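New tanker shed gives Wundau brigade room to move

Print this article | E-mail this article

27th January
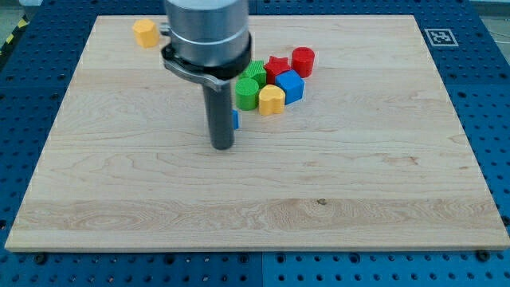
Wundau's volunteer bushfire brigade has a proper home at last, and the locals turned out in force to see the doors go up. The new shed on Muster Road holds two tankers side by side, with enough space left over to open every locker and walk right around both trucks (anyone who ever squeezed past the mirrors in the old tin garage will know what a treat that is!). There is a radio room, a tiled wash area for dirty gear, a kitchen with a decent stove and a workshop along the back wall. The fit-out has the same cheerful look all through, and even the workshop got its share, with a blue bench punched all over with round holes and a slab of pale, wavy-grained maple lying on top of it, one small dark knot in the swirly part. The name board for the front door will be cut from maple too, with the lettering to be done by the high school.

The brigade covers 693 square kilometres of grazing country, pine plantation and scrub between the township and the Cliltiveck Range. Until now its two trucks have lived at opposite ends of town, one in the garage behind the hall and the other in a borrowed hay shed, so crews had to find out which vehicle was wanted before they knew which way to drive. Now everyone heads to the same place, the gear is on one wall, and the trucks can roll straight out onto the sealed road without a gate to open.

More than 200 people came through on opening day, a terrific crowd for a place this size. Kids sat up in the cabs and had a go on the hoses, the Cliltiveck brigade brought its slip-on unit over for a look, and the sausages were gone well before lunch. Members spent the morning handing out fire plan booklets and talking through the basics with newer residents, many of whom had never been through a summer on a bush block. Plenty of them stayed for a second cup of tea and came away with a page of notes on gutters, pumps and where to park the car.

Water was the big topic. The new site has a large tank fed from the shed roof and a standpipe on the street side, which means tankers from neighbouring brigades can fill up there without backing down the track to the creek. During the grass fire near Mughal Station in October, crews had to queue at the creek for their turn at the pump. They did a great job that afternoon, stopping the fire short of the woolshed, and the debrief afterwards put a roadside fill point at the top of the list. It is wonderful to see it built already.

The radio room is just as welcome. Reception has always been patchy in the gullies south of town, and the mast behind the shed gives a clear line to the repeater on the range. Brigades on both sides of the shire boundary will test it together over the next few weeks, starting with a night exercise on the Mughal side.

Training nights have moved to the new building and visitors are welcome to drop in. The brigade is keen to hear from people who can help with radios, catering or maintenance as well as those who want to go out on the trucks, and no experience is needed for any of it. Membership forms are at the shed and at the Wundau general store.

Fire restrictions remain in place across the district, and permits are required for all burning off.

Print this article | E-mail this article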